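Dried Beans from Scratch: Kitchen Tips

Posted in Kitchen Basics, November 2018

Canned beans are fine and I keep a few in the cupboard. Dried beans cost less, taste better and take on whatever flavor you cook them in. If you are watching what you eat, they are also one of the most filling things you can put in a bowl, and you decide how much salt goes in. Most of the complaints I get about them are about texture: hard centers, split skins, mush. Nearly all of that can be fixed.

Buying

Old beans are the most common problem. A bean that has sat on a shelf for three years may never get soft, no matter how long you simmer it. Buy from a store that sells a lot of them. In Dustport the Flarkow market on the hill goes through its bins quickly, and I have never had a bad batch of pintos from there. Look for smooth skins and even color. Lots of wrinkled or chipped beans in the bag means they have been around for a while.

Write the month you bought them on a piece of tape and stick it to the jar. I try to use mine up within a year. A jar marked May should be gone by the next May.

Sorting

Spread the beans on a light-colored plate or a sheet pan, a cup at a time, and look for small stones and bits of dirt. I skipped this step for a long time and then bit down on a pebble in a pot of black beans. Rinse after sorting, in a colander, until the water runs clear.

Soaking

You do not have to soak, but soaked beans cook more evenly and in less time. There are two ways.

Overnight: Cover the beans with plenty of cold water, at least three inches above the top of them. They will more than double in size. Leave them 8 hours and no longer than 18. If the kitchen is warm, soak them in the refrigerator or they can start to ferment. You will know by the smell and the bubbles on top.

Quick: Bring the beans to a boil, let them boil for 2 minutes, turn off the heat and cover the pot. Leave for an hour. Drain and go on from there.

I add salt to the soaking water, a tablespoon for each pound of beans. My aunt, Sorcha Scanlon, taught me never to let salt near a bean before it was done, and a lot of cookbooks from her time say the same. I have cooked them both ways side by side and the salted ones had better skins and more flavor all the way through. If you are cutting back on sodium, leave the salt out of the soak and add a little at the end.

Lentils and split peas do not need soaking at all. 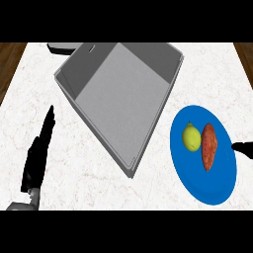

A large gray bin on a marble countertop.

Cooking

Drain the soaked beans and cover with fresh water by two inches. Bring to a boil and keep it there for ten minutes. With red kidney beans this is not optional – they contain something that will make you quite sick if they are undercooked, and a slow cooker on low does not get hot enough to take care of it. Boil kidney beans on the stove first, then move them to the slow cooker if you like.

After the ten minutes, turn the heat down until you see only a bubble here and there. A hard boil all the way through is what splits the skins. Set the lid on a little crooked.

Things I put in the pot at the start: half an onion, a bay leaf, a few cloves of garlic, a spoonful of olive oil. A piece of dried chili if it is going into tacos or soup.

Things that wait until the beans are tender: tomatoes, vinegar, lemon juice, wine, molasses. Acid keeps beans firm. If you add a can of tomatoes at the beginning you may still be waiting at bedtime.

Start checking small beans at 45 minutes and big ones at an hour. Taste five of them, from different parts of the pot. If one is chalky, keep going.

If they won't get soft

Hard water can do it. Our water is hard and I use a quarter teaspoon of baking soda in the soaking water, then rinse well. More than that and the beans taste like soap. If they have been simmering for three hours and are still crunchy, they are too old. Throw them out or use them as pie weights.

Using the liquid

Save it. It is thicker and better than most boxed broth. I use it for soup, for cooking rice, and for loosening up refried beans so they need less oil. Asger Kvaran wrote in after my last soup page to say he freezes his in ice cube trays and drops two cubes into a pan of greens. I have been doing that since and it works well.

Storing and freezing

Keep cooked beans in their liquid so the skins don't dry out and crack. They last four days in the refrigerator. Get the pot cooled down before it goes in – divide it between shallow containers and it will cool much faster.

To freeze, fill containers with a cup and a half of beans, which is close to what you get from a drained can, and cover with liquid. Leave an inch at the top or the lid will pop off. I use the square Mogensen tubs because they stack, but any freezer container will do. Label them. Frozen navy beans and frozen cannellini look exactly alike.

Thaw overnight in the refrigerator, or put the whole frozen block in a saucepan with a splash of water over low heat.

Quick ways to use a cup of beans

Mash with lemon, garlic and a spoonful of yogurt for a sandwich spread.

Toss with chopped cucumber, red onion, parsley and vinegar. Better the second day.

Stir half a cup of mashed white beans into soup in place of cream.

Pat chickpeas very dry, roll in a little oil and roast at 400 degrees until crisp, shaking the pan twice. Salt them when they come out. Eat them the same day, they go leathery overnight.

Next page: Rice that doesn't stick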